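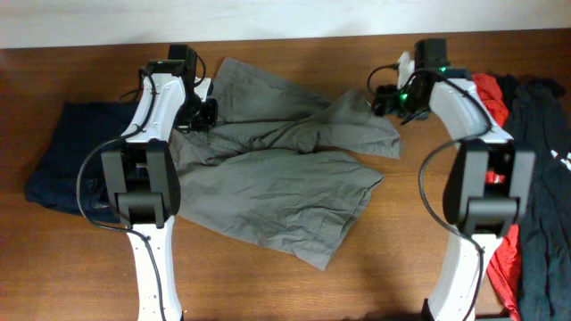

## Moisture regain and why your shirt weight is wrong, a thread

**1/** A cotton T-shirt does not have one weight. It has a weight at a given humidity. Textile people call the water a fiber holds "regain," stated as a percentage of the bone-dry mass.

**2/** Commercial regain for raw cotton is usually taken as 8.5%. Wool is much higher, in the mid-teens. Polyester is 0.4%, close enough to zero that most shops ignore it.

**3/** Standard lab air for testing is 65% relative humidity. Temperature is 20 or 21 °C depending on whose standard you follow. Condition the sample first, then weigh. Skipping the first step is the usual mistake.

**4/** My own case: a mixed lot of used knitwear, sold by weight, from Primico to Texier. Primico's scale ticket said 1,510 kg. Texier's said 1,346 kg. Both scales had current calibration stickers.

**5/** The gap is 164 kg, or 10.9% of the shipped weight. Regain can explain part of that if the bales were packed in a damp shed in May and opened in a heated one. It can't explain all of it. The lot was mostly cotton and poly blends.

**6/** Nadège Deschamps at Texier pulled 14 garments from the middle of the bales and oven-dried them at 105 °C to constant mass. Mean regain was 5%. Fine for a blend, and no help with the gap.

**7/** So we went back to the tickets. Primico had weighed gross, with straps, pallets and wrap. Texier had weighed net. Tare accounted for most of the difference — the rest is within what a change in storage air can do.

**8/** Two fixes in the next contract. Weights are net, and the invoice weight is corrected to an agreed regain. Formula: dry mass × (1 + regain/100). Use the agreed figure for the blend, never the one you measured that day.

**9/** Britley asked whether a handheld moisture meter would do. For sorting wet bales from dry ones, yes. For invoicing, no. Pin meters read resistance, and dye salts and finishes shift the reading.

**10/** Oven results for the second lot are due Friday. I'll add them under this post.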